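Subject: Re: [arms-list] finger covers, bare vs felt – anyone got numbers?
From: Pao-chu Chow
Date: Jul 20, 2021

Yung-ching Hsiao wrote:

> We've had the Omeo fingers on both arms since May and I still can't
> decide about covers. Bare ones slide on anything glossy. Fuzzy ones grip
> better but shed, and the shed bits end up on the wrist camera sooner or
> later. Also Lau wants to know if the Cundamus controller is worth the
> switch before we order for Curdale. Has anybody run the two side by side
> on soft stuff? Beds, cushions etc. Not another tabletop please.

Hi Yung-ching, all,

Quick one, got to give the room back soon. Yes, did beds. Both controllers, same fingers, same arms, 235 tries each on the old one and the Cundamus. Haven't been through all the logs yet so take this as a first go.

Covers first. Keep them. Bare fingers were hopeless on round glossy things, they just skate off the rim. With the fuzzy ones I stopped worrying about grip force at all, left it at the default. But you're right about the shedding – tips start to go first, little fibres sticking out, and then the closing check gets confused becuase it sees an edge that isn't finger. I changed ours after 2000 closes and should have done it sooner.

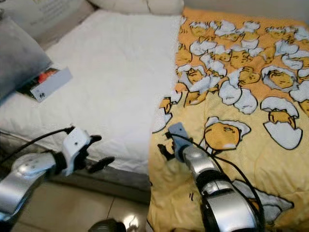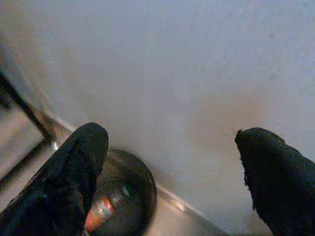
Controller. Old one is fine in free air, no complaints. Trouble is near the mattress. Surface gives, arm thinks it hasn't touched yet, keeps pushing. Cundamus lets you set a softer stop per arm, which took me most of a morning to find (menu is daft, it's under "limits" and not under "contact"). Once set it was much calmer. Slower too. I'd take slower.

Two arms at once is another matter. Had 7 stops where one arm waited on the other for no reason I could see. All on the Cundamus, none on the old one. Might be my config, might be theirs. I've sent them the log, it's run 2328 if anyone has access and fancies a look.

Wrist camera – pale bedding is a pain. Auto exposure goes for the sheet and anything dark turns into a blob. Fixed the exposure by hand and it got better straight away. Head camera didn't mind, left that on auto. Patterned covers are easier for depth than plain white ones, at least with ours. Your milage may vary.

So for Lau: I'd hold off on Curdale until the two-arm stops are sorted, but if it's single arm only, go ahead. Fingers stay as they are, budget for spare covers, more than you think.

Still to do: same again with the longer cables, and a proper go at pillows. Can someone remind me which tape we used under the covers last time? The stuff in the drawer leaves glue everywhere.

Pao-chu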